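The friendly that cost me a pair of socks

2022-12-07

So I finally went to see Brurkville play in person, after years of following them through a phone screen and a radio stream that cuts out every time something good is about to happen. It was only a friendly, squeezed into the gap while the league takes its break, and it was against Salcedo, who are a division below and have a much nicer bus. I had a wonderful time. My feet did not.

A little background for anyone who came here for the bread posts (hello, more bread soon!). Brurkville are a semi-pro soccer club, and I picked them up when I lived one town over and was too cheap to pay for the big games on TV. Then I moved away, and of course that's when I got really attached. I know the names of the fullbacks. I have opinions about the throw-ins.

The drive is long and dull, and I left far too early, so I got there before the gates opened and sat in the car eating crackers. Parking is a field. In June, when they play the charity match, I'm told the field is lovely. In December it is soup. I had sneakers on, because I am a grown adult who checks the weather and then ignores it, and by the time I reached the turnstile I could feel both socks giving up.

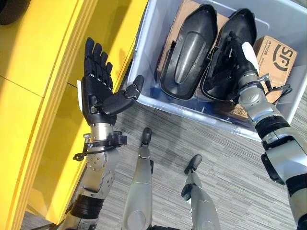
Inside, I bought a ticket for the covered side, then a coffee, then a second coffee mostly to hold. The crowd was given over the speaker as 560, which got a little cheer. The best they've ever had at that ground is 2,381, for a cup tie long before my time, and there's a painted board by the snack window that will tell you so. I read it twice while waiting for fries. The fries were great, by the way. Very salty, a bit soft, exactly right.

The first half

Salcedo came out and pressed like it was a final. I don't know what their coach told them, but our back line looked like they'd been woken up from a nap, and within ten minutes we'd given the ball away in our own box twice. The second time they scored. It was a good goal too, a low cutback and a first-time finish, and I clapped before I remembered who I was there for. The man in front of me turned around. I looked at my fries.

What bothered me more was the shape. Brurkville have played with three at the back all season and it mostly works, since the wide players are quick and don't mind running back. For this one they went to a flat four, I guess to try it out while nothing was riding on it, and the two center backs kept drifting toward the same man. You could have driven that nice bus through the space on the left. I said this out loud, and a lady with a blanket over her knees said "every week, honey," so maybe it isn't only the formation.

We did get better once number eight started dropping deeper to collect the ball. He's my favorite. He's slow, he always has been, but he sees passes that the rest of them don't, and he hit one just before the break, right over the top, that would have been an assist if the striker had been looking. He wasn't. He was adjusting his shin guard.

Halftime

Halftime at this level is the best part, I'm sorry. You can walk all the way around the pitch and stand behind the other goal if you feel like it, and I did, because I wanted to see us attack up close. There was a raffle. I bought a strip of tickets and my number was 29 away from the winning one, which I have decided counts as almost. The prize was a ham.

I also looked in at the club shop, which is a table. They had the away shirt from two seasons back, the green one with Fludari across the front, and I've wanted that shirt forever! They only had it in a child's size. I stood there holding it up against myself for longer than was dignified and then I bought a scarf.

The second half

Much better, all of it. They went back to three at the back and it was like somebody had opened a window. The equalizer came from a corner, a real scrappy mess of a thing, with the ball bouncing off at least one knee before it went in. I was right behind the goal and I still couldn't tell you who got the last touch. They gave it to the captain, and he certainly celebrated like it was his.

Then came a long stretch of substitutions, as there always is in a friendly, and the game went loose and silly. Salcedo brought on a teenager who was clearly the fastest person there, and he got past everyone and then kicked the ball over the fence and into the soup. It took a while to get it back. Our new winger, the one they signed from Grullano over the summer, had a nice ten minutes at the end and won a free kick right on the edge of the box. I was so sure. I had my phone out and everything. It hit the wall.

So it finished one each, and I was happy with that. The walk back to the car was worse than the walk in, on account of the dark and some 700 feet of mud with no lights, and I drove home with the heater on full and my shoes on the passenger side floor. The socks went in the trash at the first gas station.

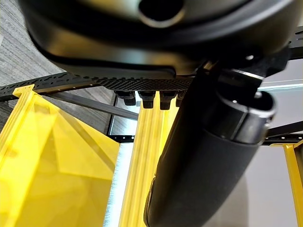 What I'd bring next time

Boots, obviously. Also a cushion, as the covered seats are plain concrete and the cold comes straight up through them. Cash for the raffle, because they don't take cards and I had to dig through my cup holder for quarters. Maybe a flask, although the coffee was decent and I'd rather they had my money.

The league starts up again after the break with an away game that I can't get to, so it'll be back to the radio stream for me. But there's a home game the week after, and I've already asked for the afternoon off. If anyone reading this has a green Fludari shirt in an adult medium that they don't love anymore, please leave a comment. I will trade you bread.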